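3.2 Work surfaces and the placement of soft goods

The second part of the study looked at how people set down soft or padded household items while they were sorting a room, and at what the surface under those items contributed to the result. Earlier work on home organization has mostly treated the table, bed or counter as a given. Our interviews suggested that the choice of surface is made early, often without comment, and that it affects both the order in which items are handled and the amount of rehandling that follows.

Participants were recruited through the Altinley housing office and took part in their own homes. Of the 152 households that returned the first questionnaire, 48 agreed to the sorting sessions. Each household was asked to clear a work area of its own choosing, to sort one storage space into items to keep, give away or discard, and to return the kept items to storage. No instructions were given on the kind of surface to use. Sessions were held in the morning or early afternoon, and each ended when the household considered the task finished.

A placement was recorded each time an item was put down and released for longer than a few seconds. The sessions produced 1,104 placements, of which 300 involved items classed as soft goods under the Zacharias scheme (bedding, cushions, stuffed items, folded clothing and similar). Coding was carried out by two members of the team working separately. Disagreements were settled by Yetunde Sani, who had not attended the sessions. Items whose material could not be determined from the record were coded by shape and apparent firmness only, and were left out of the comparisons by material reported in Section 3.4.

Three patterns deserve mention. First, soft goods were placed near the edge of the work area more often than hard goods of similar size. Participants described this as keeping the middle open for smaller things that needed to be looked at one by one. Second, larger soft goods tended to stay where they were first put until the end of the session, and smaller items were then sorted in the space that remained. In several homes this left a strip along one side of the table that was barely used. Third, light-colored items on light-colored surfaces were picked up again and moved more often in the last stage of sorting. Some participants said they had lost track of where one pile ended and the next began, although this was raised only when the interviewer asked about piles directly.

The third pattern also affected coding. Where item and surface were close in tone, the outline of the item was harder to trace, and the coders relied on shading, dents in the item's surface and the change of tone at its lower edge (Figure 4). Agreement between coders was lower for these placements than for the remainder of the set. We therefore report pale-on-pale placements separately in Table 6 and advise caution in comparing them with the results of the Grandari survey, in which households were supplied with a dark cloth to work on.

The effect of surface size could not be separated from the effect of room size in the present data. Households with large tables also tended to have larger rooms, and participants in those rooms made greater use of the floor. A follow-up in which the work area is held constant is planned with the Zollar center.

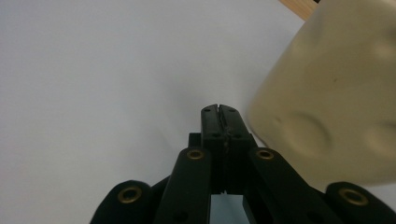 Figure 4. Large cream-colored item with a rounded, dimpled surface against a pale flat surface.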